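[bench-automation] Re: Budget split for second two-arm table
From: Margus Sproģis
To: bench-automation list
Sent: 16:42

> We have a quote from Ristard for a second two-arm station and one
> from Plovutis for the same thing with their own fingers. The totals
> are close enough that I can't choose on price. Before I put in the
> request for July I would like to know what people with a working
> table spent outside the arms themselves, and whether the floral
> tasks need anything that the box-packing tasks did not. Our finance
> people want one number per line, no ranges.
>
> Kivi station group

Replying to the list since two others asked me the same thing off-list.

Short version: take either quote for the arms, but strike the finger option from both and budget fingers as a consumable. Our arm contract came with one set per gripper. Stems and thin leaves are a different load case from cartons. With cartons you close to a width and stop. With a leaf sprig you need the tips to meet flat over their full length, and any wear at the edge shows up right away as a dropped sprig. We keep 3 spare sets per table and count them as used up within the budget year, whatever state they are in.

The lines I would put in, apart from the arms:

Tabletop and bases. We use a white top in two sections. Order both sections from the same batch and specify the height match at the seam in writing. Ours had to be shimmed. Plan for mounting at the two short ends, facing in, and check reach to the center from both sides before you drill.

Cable management. Stalteo quoted us 194 per arm for a dress kit and we declined it. I would not decline it again. Loops over the wrist are fine for slow work, but every change of camera or gripper means routing them over again, and that labor ended up in the wrong cost center.

Props. Artificial flowers and leaf sprigs, 800 for the year. We first had this under office supplies, where it was rejected. Put it under test material. Buy several stem types. Long rose stems and thin hydrangea stems do not behave the same in the same fingers, and small separate leaves are the hardest item we handle.

Trays. Cheap, but buy duplicates of whatever you choose, since the rim height ends up in your motion limits.

Operator time. This is the line most often missing. Setting out stems and resetting the table between runs is manual work, and so is helping with a small leaf at the fingertips. If you budget the station as unattended you will be short from the first month. 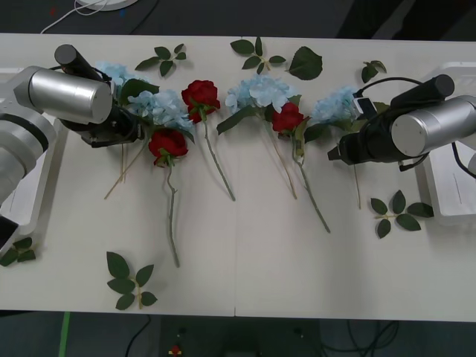
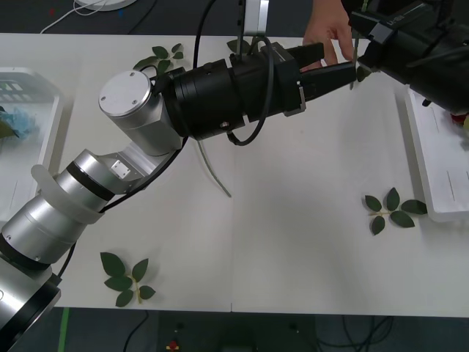 Our table on the floral task: stems and sprigs set out between the arms (first), leaf at the fingertips with a hand in to help (second).

On the question of whether floral needs anything that box packing did not: the finger sets and the props, as above, and a camera near the gripper if your quote leaves it out. Check the Plovutis one on this point. When I last read their option list, the camera mount was priced but the camera was not. The Ristard list had it the other way around. Get both on one line and ask for the cable length in the same email.

For the one-number-per-line rule, our total outside the arms came to 3,728 for the first year. That covers fingers, top, shims, props, trays and spare cables. It does not cover operator time, which we carry under staff, or the dress kits we did not buy. Add those two if your finance people look at the station as a whole. Freight was in the arm contract, so I can't split it out.

One item on timing. Finger sets had a longer lead time than the arms did. If the request goes in for July, ask for the fingers to be released ahead of the main order, with the drawing number fixed. Changing the drawing after release put us back to the start of the queue.

I can send the line sheet as a plain text file. It has our part numbers in it, so please don't forward it to either vendor.

Margus Sproģis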